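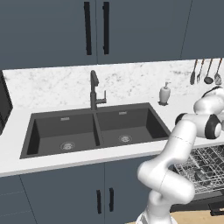 Fevness richtet Küchenzelle neu ein

Der Automatisierungsbetrieb Fevness hat die simulierte Küchenzelle im Projekt Clulldale überarbeitet. Seit Mai läuft dort die Einrichtung des Arms am Geschirrspüler mit einem neuen Ablauf. Zuständig ist Vibeke Toft, die Programmierung übernahm Svetozár Vondráček.

Auslöser waren Abbrüche beim Ausräumen. In einer Testreihe mit 3.444 Durchläufen meldete die Steuerung wiederholt eine Kollision, obwohl der Arm noch Abstand zur Arbeitsplatte hatte. Die Ursache fand das Team im Kollisionsmodell: Die Vorderkante der Platte war dort 18 Millimeter zu weit vorn eingetragen. Der Wert ist inzwischen korrigiert.

Neu festgelegt wurden außerdem die Ruhestellung und die Nullpunkte der Gelenke. Vor jeder Serie fährt der Arm nun 32 Prüfpunkte zwischen Spüle und Geschirrkorb an. Weicht einer davon ab, startet die Serie nicht. Nach 300 Durchläufen wird die Prüfung wiederholt.

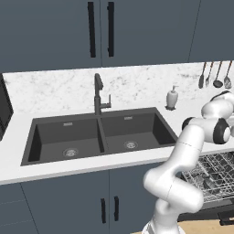 Simulierte Küchenzelle im Projekt Clulldale: der Arm neben der Doppelspüle, dahinter der geöffnete Geschirrspüler.

„Wir haben zuerst an den Gelenkparametern gesucht und damit zwei Wochen verloren“, sagt Toft. Künftig werde das Kollisionsmodell nach jeder Änderung an den Möbeln als Erstes abgeglichen.

Der Projektpartner Hosel erhält die geänderten Einstellungen zusammen mit dem Prüfprotokoll. Bent Bergmann, bei Hosel für die Abnahme verantwortlich, will den Ablauf zunächst mit dem unteren Korb testen. Die Schranktüren über der Spüle folgen in einem späteren Abschnitt.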